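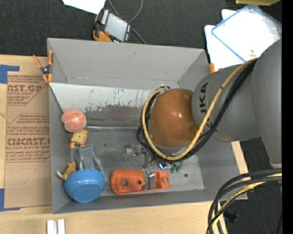 Progress report, August

To: Henryk Czarnecka
Re: Clolov internal app builder, rollout to business teams

Where we are

Short version: pilot is live, two departments on it, third one slipped. Budget ok. Single sign-on is the thing I want to talk about when we meet, rest of this you can skim.

Purchasing and Field Service are both building their own forms in Clolov now. Purchasing went first and has replaced the vendor onboarding spreadsheet, the one with the macros that broke whenever Excel updated. Field Service did the parts return form and is halfway through a shift swap screen. Finance was meant to start this month but they are in the middle of their own ledger cleanup and asked to be left alone until it's done. Fair enough. I moved their training seats to Purchasing so we don't lose them.

Accounts and usage

44 people have logins. Most only fill things in, they don't build. The builders are a small group and I'd like to keep it that way until the review process is working properly. Right now anybody with builder rights can publish straight to live and we had one form go out with the approval step pointing at a person who left in spring. Requests sat there. Fixed the same afternoon, but it was a Purchasing clerk who spotted it and we should have had an alert.

Publishing now needs a second sign off. Slows things down a bit. Builders have complained, mildly.

Integration with Omix

Read access to the Omix customer records works. Write access doesn't, or not reliably. Updates go through fine one at a time, but in bulk the connector times out and leaves you guessing which rows made it. Pawłowska (the integration contractor) have the logs and think its a batching setting on our side. I'm not convinced. They owe us a written answer. Until then bulk writes are switched off and Field Service is doing a manual upload at 4 PM every day, which they hate.

Also: the test copy of Omix is badly out of date. Asked IT for a refresh, got a ticket number.

Single sign-on

Still not done. People are using separate passwords for Clolov and resetting them constantly. Security wants it tied to the main directory before any more departments join and I agree with them. The work itself is roughly 3 weeks once someone is assigned. No one is assigned. This is what's holding up Finance more than the ledger thing, if I'm being blunt.

Mobile

Parked the native app. The browser version on a phone is good enough for the parts return form, less good for anything with a long table. Banano, the design shop, sent over new layouts for small screens and the tables fold into cards now. Techs in the field seem to like them, only had comments from a few so far. Will collect more.

Offline mode was on the original plan. Propose we drop it from this phase. The techs lose signal in basements mostly and can wait until they're back at the van.

Money

Licences paid through year end. Training came in under. Pawłowska is over on hours becuase of the Omix mess, I've asked for a breakdown before approving the last invoice. Net we are close to plan, spreadsheet is in the shared folder, tab 2.

Needed from you

- A name for the sign-on work, even part time
- Yes or no on dropping offline mode
- A nudge to IT about the Omix test copy, they answer you faster than me

Next

Finish shift swap with Field Service. Get alerts in for stuck approvals. Rewrite the builder guide, current one still has screenshots from the trial version and the menus have all moved. Start Finance once sign-on is in.

Will send usage numbers by department separately, the export was giving me duplicates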